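Home | About | What We Do | Prices | Drop-Off Points | Contact

About Skendosard

Hi, and thanks for wandering over to this page! I started Skendosard because I had a winter coat with a torn lining and couldn't find a single person in town who would fix it. The dry cleaner sent me to the shoe repair place, the shoe repair place sent me to a bridal shop, and the bridal shop was very nice about it but quoted me more than I paid for the coat. So I bought a used sewing machine, watched a lot of videos late at night and fixed it myself (badly, the first time).

Then a neighbor asked about her jeans. Then her sister had a pile of curtains. By August I had clothes hanging off every door in my apartment and I figured I'd better rent a room.

The room is on Niven Street, over the bakery, and it's still where we do everything. We're a small mending and alterations shop, two sewing tables and one very loud steam iron. Hems, zippers, linings, moth holes, pockets you keep losing your keys through. I love pockets. Bring me your pockets! 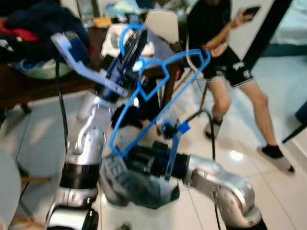
Last year we finished 1132 repairs, and 387 of those were zippers, which tells you something about zippers. Most jobs take a week. Coats take longer, especially in the fall when everybody pulls theirs out of the closet on the same cold morning and finds out what happened to it back in March.

I do say no sometimes. I don't work on leather, I don't do wedding dresses, and I won't take in a suit jacket at the shoulders because I've tried it and I wasn't happy with how it came out. If I can't do your job I'll tell you at the counter before you pay anything.

We also run a beginner class we call Flurkico, after a word my family used for a really bad patch. It meets Friday evenings at 6:30 and you don't need your own machine. You'll learn to thread a needle, sew on a button so it stays on, and put up a plain hem. People bring snacks and it gets pretty noisy in there.

Everything gets a paper tag when it comes in, so please hang on to your half! Stop by, ring the bell twice if the door's locked, and come on up.

Recent posts
Darning a wool sock without a lump
Our new drop-off shelf at Avum Books
How long should a hem allowance be?
Fall coat season: get in early

Skendosard Mending & Alterations, 3024 Niven Street, upstairs | Contact us | © Skendosard | Back to top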